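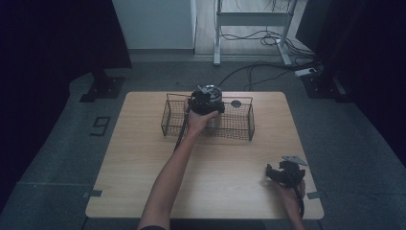
The Zevix wire basket on a light wood table, with a silver-topped container at its near rim.

Zevix Basket and Table Care: Frequently Asked Questions

Last update: 27/06/2026

We receive many letters about the Zevix desk basket and about the tables on which people keep it. We collected the most common ones on this page. If your question is missing, please write to us through the contact form and we will try to answer in 2 or 3 working days.

ABOUT THE BASKET

What is the Zevix basket made for?
It is a shallow tray for small things which stay on the table every day: jars, tea containers, spice tins, pens in a cup. It is not deep, so you can see all your things at once. Tall bottles can fall over the rim, and for them we offer the Hetari box, which has higher walls.

Which way should it stand, long or short side to me?
Most customers put it with the long side to them, near the back edge of the table. Then the front part stays free for work or for a plate. On a narrow shelf you can turn it, of course.

Can I put round containers inside?
Yes. A round container with a flat bottom stands well on the mesh. Please lift it over the rim and put it down straight. If you push it against the side wall many times, the fine wire can bend a little with the years.

How do I clean the mesh?
Use a soft brush and warm water with a small amount of dish soap. Rinse it, shake it and leave it on a towel until it is fully dry. Please do not put it in the dishwasher. Crumbs and tea leaves fall through the mesh to the table, so lift the basket sometimes and wipe under it also.

How much weight can it hold?
Please do not put more than 3 kg in it. You can carry the full basket over a short distance with two hands, but it is better to take the heavy things out first.

Do you sell it in other colors?
At the moment only in black. White was sold until May and we do not have a plan to make it again.

ABOUT THE TABLE

Will the basket scratch my table?
It can, when you pull it over the surface and there is sand or sugar under it. Lift it, please. In the package you find small clear feet, which you can press on the corners of the bottom. If you lost them, order part number 949 and we will send you a new set.

How can I check if my tabletop is really clean?

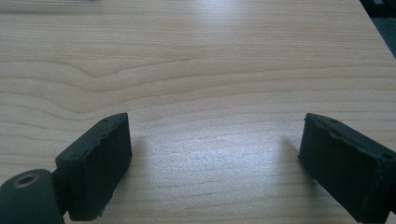
Clean wood and almost clean wood look the same when you stand directly over them. Dried soap and finger marks become visible when you look from a low side angle, against a lamp or a window. On a pale top with a bit of shine, like this one, the places where the light reflects are the best places to look – a whitish patch of glare will show you a streak much sooner than the swirl in the grain, where the darker lines can hide it. Then move your head a little, so the reflection goes to another part of the table, and look again.

In which direction do I wipe?
Along the grain, in long lines, with a cloth that is only a little damp. After this use a dry cloth in the same direction.

The grain on my table has a big curve in one place. Is it a defect?
No. A curve or a wave in the lines is a normal part of a wood pattern. We do not accept it as a reason for a return, but you can ask us for photos of a tabletop before you order.

Can I put tape on the wood?
For a short time, yes. We recommend the Tanabe paper tape and not a strong packing tape. Remove it slowly, at a low angle. If some glue stays, rub it with a drop of cooking oil, wait a few minutes and wash it with mild soap. Try first in a corner.

Which cleaner do you recommend?
For everyday use, water is enough. For greasy marks we sell Trondilix, a mild soap for tables. Mix one spoon of it in a bowl of warm water. The water should not be hotter than 40 °C.

ORDERS AND RETURNS

Can I return a basket which I already used?
Yes, if it is clean and the mesh is not bent. Please pack it in a carton box – an envelope does not protect the rim. The cost of shipping back is paid by the customer, except when the basket arrived damaged.

My basket arrived and it does not stand flat. What can I do?
Put it on another flat surface first. If it still moves, send us one photo from the side together with your order number. We will exchange it and you do not need to send the old one.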